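Has anyone bought the Goltunar two-arm bench kit for cloth handling?

Posted in Small Automation, Kits and Parts
Asked by Faustino Esquivel, 3 March 2025

I run a small rental and repair business for catering uniforms, mostly black aprons and shirts. After washing, everything gets pulled open by hand, checked for holes and folded. I have been looking at the Goltunar bench kit, which is two desktop arms with grippers, a wrist camera for each, the rail and clamps, and a white three-sided enclosure. The dealer (Trultwood) quotes $2,308 assembled or $1,078 for the arms and rail only, without cameras or walls.

What I want to know before I spend the money:

Does it cope with black fabric? Everything I handle is black and I have read that cameras have trouble with it.

Is the cheaper version worth it if I already have a couple of webcams?

How much work is it to teach it a new garment? I can follow instructions and I have done a little Python, but I am not a programmer.

I don't need it to be fast. If it can open a garment and hold it flat enough for me to look over, that is already useful.

dilness_bench
Accepted by the poster

I have the full kit and have used it since June, mainly on black cloth, so I can answer most of this.

Black fabric works, with conditions. The grippers are black too, and that is the weak spot. When the finger tips are closed on the cloth it is hard to tell in the camera view where one stops and the other starts. The white tabletop and the walls help a lot with the outline of the garment. They do nothing for the inside of it, where one dark fold lies against another. Put a lamp off to one side so the folds throw some shadow. Flat overhead light was the worst setup I tried.

Two arms on a bunched garment look like this on my bench:
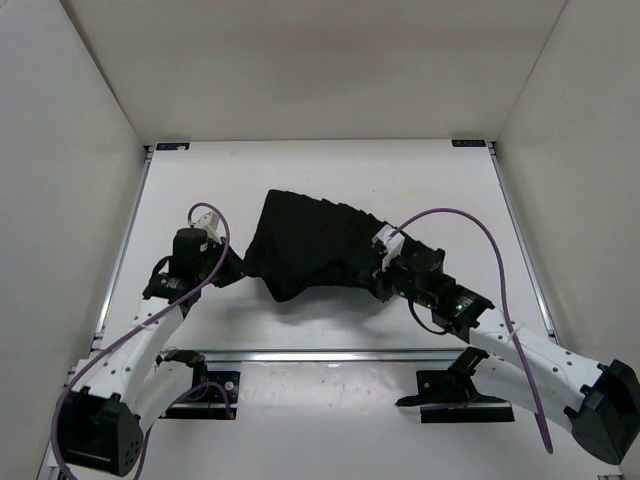 Both grippers on the cloth, most of it still gathered up between them.

From that kind of position you want the arms to get hold of two corners and pull the edge between them straight. Finding the corners is the hard part. The pulling is easy, but set the force limit low at first or a thin shirt will slip out of the jaws.

On the price, I would pay for the full version if the garments are dark. The wrist cameras come on their own brackets and the software expects them in that position. I tried a webcam on a stand before mine were set up and the arms blocked its view every time they crossed the middle of the table. If you buy the cheaper one you will also end up building walls out of something, and they need to be plain and pale.

Teaching it: you guide the arms through the job yourself, over and over, and it trains on those recordings. I did 16 recordings the first evening and the result was poor. It got usable after I had done several more evenings and stopped laying the garment down the same way each time. No Python needed for that part. You will need the command line to install it.

Two smaller things. Tie the cables to the arm links before you run anything. The loops at the wrist have to be long enough for the wrist to turn, and that leaves slack that can drag on the cloth. And check the clamps on the front rail each week. Mine worked loose once, and the left arm was off by enough to miss every corner until I noticed.

t_marlow

Don't bother, buy a folding board. A person can fold a shirt in a few seconds and these hobby arms are slow. My brother in law had one with a different brand and it sat in the garage.

ironing_room_2

I'd split the difference between the two replies above. We tested the Goltunar against the Eskola single-arm kit for almost 3 months and sent the Eskola back. One arm can lift a garment and drop it but can't hold it open, so it was no use for checking seams.

With the two-arm kit the useful part for us is the stretch. One gripper takes each lower corner, the arms move apart, and the near edge comes up off the table in a straight band. You can look along a hem that way without touching it. The rest of the garment stays in pleats behind, so for a full check you have to open it again from another edge, and we ended up doing that part by hand.
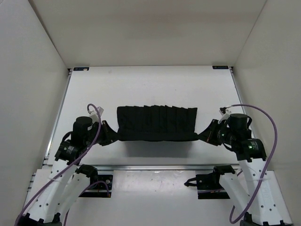
For the original poster, I would ask Trultwood three things before paying. Are spare finger tips in stock, and how long do they take to ship? Does the quote include the current software, or an older copy you have to update yourself? Will they take it back if it is opened? They took ours seriously when we asked about a damaged cable, but the returns page is vague and I would want it in writing.

Also measure your bench. The arms clamp at the front and the elbows need room to swing outside the work surface. We had to move a shelf.

Faustino Esquivel

Thanks, this is what I needed. The hem check is the slowest part of my day, so that alone might be enough. I have written to Trultwood about returns and spare finger tips – will post what they say. I'm leaning toward the full kit. Does anyone know if the walls come off for cleaning? I get a lot of lint.

dilness_bench

Mine come off. Four screws on each one. I mostly just wipe them down in place.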